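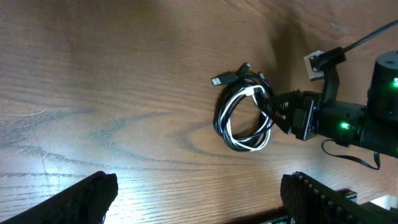

Two arms, one table and a coil of black and white cable.

Keep the Messy Ones

October 27, 2024

Most arguments about teaching robots by example are arguments about quantity. How many recordings do you have, how fast can you make more, and what does each one cost. I have spent a good part of this year on the Dogar project in Plimbridge, where we record two-arm handling of cords and cables, and I have come to think we ask the quantity question too early. Before anyone decides how many examples to gather, they should decide which ones they are prepared to throw away. At most places I know of, ours included until this summer, that decision gets made by habit.

The habit goes like this. An operator drives the arms through a task. If the motion is smooth and the cable ends up where it should, the recording is kept. If a finger slips, or the operator backs off and tries from another side, the recording is marked bad and deleted, and the table is set up again. At the end of the day there is a folder of clean recordings and everyone feels all right about it.

I think that folder is worth less than it looks. A system trained on it has seen a great many first tries that went well. It has seen very little of what to do when the fingers close and the cable isn't between them. With a cable, that happens all the time.
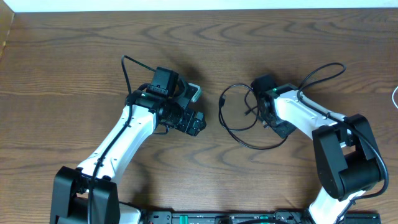 A block of wood stays where you leave it and keeps its shape while you pick it up. You can describe its position with a few numbers, and if you grab it slightly off center you still have a block. A cable has a different shape each time you put it down. Pull one loop and three others move. The plug you wanted slides under a strand, and now the first job is to get at it. People who have only worked with rigid parts tend to underestimate this, and I did too. I came in expecting to need more examples of the same kind. What we needed was a wider spread of starting points and a record of people getting out of trouble.

In July we went back over a batch of 30 recordings that had been marked bad but not yet deleted. We watched them all the way through, which takes patience. In 19 of them the operator had recovered. The first grasp missed, or caught two strands at once, and the operator opened the fingers, moved over, and finished the job. By our own rules those were failures. By any sensible reading they were the most useful half hour of work we had done that month, and we had been about to erase it.

Since then we keep anything that ends in a recovery, and we mark where the trouble starts. The marking is dull work. It slows us down, and I won't pretend everyone likes it. We used to aim for around 200 recordings in a good week and now we don't reach that. On a progress chart the change looks like a drop in output.

That chart is part of the problem. Once a project promises 1,000 examples by a certain date, every choice starts to bend toward the number. Operators pick the easy layouts. They lay the cable out in loose, open loops with the plug facing the right way. They learn which corner of the table gives the arms a comfortable reach and they keep using it. I don't blame them. If you pay people by the finished recording, or praise them for it, you'll get finished recordings. You'll also get a system that can only handle a cable somebody has already half sorted out for it.

The starting layouts deserve as much thought as the motions. We now have one person set the cable down and another drive the arms, so the driver doesn't get to choose. The person setting it down is told to drop it from hand height, and if it lands in a mess, it stays a mess. We also mix cables of different colors and stiffness in one pile, and we don't wait for the light on the table to be even. A glossy tabletop throws reflections that move during the day. I used to think of that as a nuisance to be fixed with a matte sheet. These days I'd leave the shine in, at least for a share of the recordings, as the places these machines are meant to work won't have a matte sheet either. 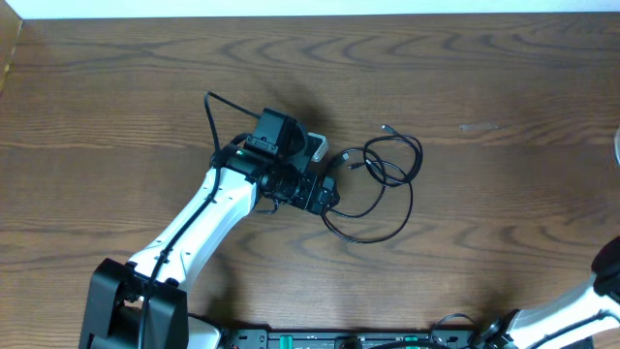

A reader in Stodholm wrote to me after I made some of these points in a shorter piece, and the objection was a fair one: keep the sloppy recordings and the system will learn to be sloppy. It has no way of telling that the missed grasp was a mistake, the letter said, so it will copy the miss along with the rescue, and you will end up with an arm that fumbles on purpose before doing the job. The reader's own shop had tried it with bagged parts and gone back to clean examples only within a month.

I take that seriously, and I have seen the fumbling. If you pour everything in without marks, you get hesitation, small pointless retreats, fingers that open when they should stay closed. My answer is that the marks are where the work is. We cut off the part leading up to the miss, or give it less weight, and we keep the part from the miss onward. What the system sees then is a bad situation followed by a good response. The bad situation comes without any encouragement to get into it. Deleting the whole recording saves you the trouble of cutting, but you lose the response as well.

There is a second objection, which I hear more often at Jerkcombe, where a sister team works on simpler pick-and-place jobs. They say that with enough clean examples the odd cases take care of themselves, and that hand sorting won't scale. For their parts they may well be right. A tray of identical plastic housings doesn't offer many ways to go wrong, and I wouldn't ask them to copy our routine. My quarrel is with carrying that rule over to soft and tangled things as though it were a law.
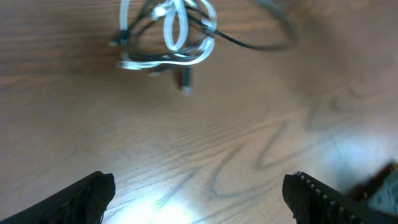

I'd also like to see more care about the views that get recorded. A camera looking down from above gives you the arms and the general layout. A camera on the wrist gives you the strands up close, often blurred, with the fingers in the way. Both are awkward in their own fashion, and it is tempting to drop whichever looks worse on a monitor. We nearly dropped the wrist views in the spring for that reason. But when an operator hesitates over a tangle, the close view is often the only place you can tell what the hesitation was about, and a learning system deserves the same chance.

None of this calls for better hardware or a larger budget. It calls for an extra column in the log, a rule about who sets the table, and a willingness to report a smaller number to whoever is asking for one. If I could change a single thing about how these projects are run, it would be that last part. Ask the team what they deleted this week, and why, before you ask how many they kept. We have started putting that at the top of our own weekly sheet. Some weeks the answer is still longer than I would like.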